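Suturing on a bench in Karkbridge

The builder of the Grurnus rig works two evenings a week in the shared workshop at Karkbridge, on a pair of arms meant to tie surgical knots in tissue pads.

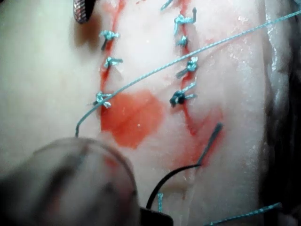

What does the controller run on? A used desktop computer under the bench, with a Rustetti motor board handling the joints at 300 updates a second.

The current work is interrupted stitches in blue braided thread, placed along two parallel cuts. "Driving the needle was solved in September," the builder said. "Thread management is the open problem. A long strand lies across the other stitches and the planner has to route around it."

The curved needle is held by a jaw adapted from a Bhat hand instrument. Grip force took 19 revisions of the linkage. "Too little and the needle rolls. Too much and the jaw flexes – then the tip angle is wrong before it enters."

Each attempt is logged, and the log stood at 1184 entries on 27th March. Failed throws are kept with the rest. Knot tails are still uneven in length, and the builder has not settled on a cutting rule.

The next change is a stiffer wrist bracket, already drawn. The shop's mill is booked until then.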